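Reusing woven plastic bags for a textile drop-off – lining, folding and storage
Community Help > Home and Storage > Bags and Packing

Posted by Bernell Hall Office

Our hall accepts clean fabric on behalf of the Pollanum neighbourhood exchange, and we have been asked to prepare a short written procedure for the people who pack it. Most of the material reaches us in woven plastic bags, the kind used for rice or feed, with a smaller number of thin, shiny plastic bags. We would like to know whether the woven bags may be used again for storage, how they should be cleaned, and whether fine fabrics such as netting can be placed in them without a liner. The next collection is on Sunday. Advice from persons who have managed a similar drop-off would be appreciated.

Posted by Trilok Agarwal

Woven polypropylene bags may be reused several times, provided that the weave is sound and the stitching at the base has not opened. I would recommend the following procedure.

Turn each bag inside out and shake it outdoors. Wipe both faces with a damp cloth and a little dish soap, then hang the bag open until it is fully dry. A bag that is put away damp will pass its smell to everything packed in it afterwards.

Check the cut edges. Loose strands at the mouth of the bag will catch on knitted fabric and on mesh, and should be trimmed with scissors. Fold the mouth outward by the width of a hand before filling. This keeps the rough edge away from the contents and helps the bag to stand open.

Netting, gauze and anything with an open weave should be rolled inside a plain cotton sheet or pillowcase. Heavier fabric can go directly into the bag. Please do not fill any bag past three-quarters, as the top must fold over twice and be tied. At the Tiwari Street depot we kept no more than 4 filled bags in a stack – the lowest one creases badly otherwise.

Woven bags should also be kept out of direct sun. The plastic becomes brittle and begins to shed small flakes, and at that stage the bag should be discarded.

Posted by Stivex Tenants' Association

We just use them until they rip. Write the contents on masking tape, not on the bag, as marker does not come off. Thin shiny bags are not worth keeping for heavy items.
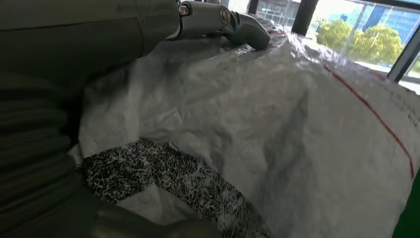
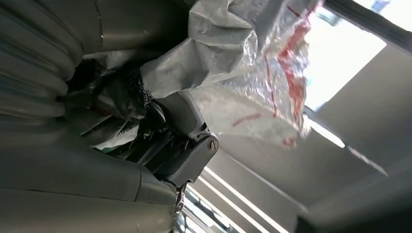 Plastic bags and dark fabric, in daylight and close up.

Posted by Bernell Hall Office

Thank you for both replies. How should empty woven bags be stored between collections?

Posted by Trilok Agarwal

Lay them flat, one on top of another, with the mouths all facing the same way. Fold the pile once across the middle and keep it on a shelf in a dry cupboard, off the floor. Seven to a pile is manageable for one person to lift down.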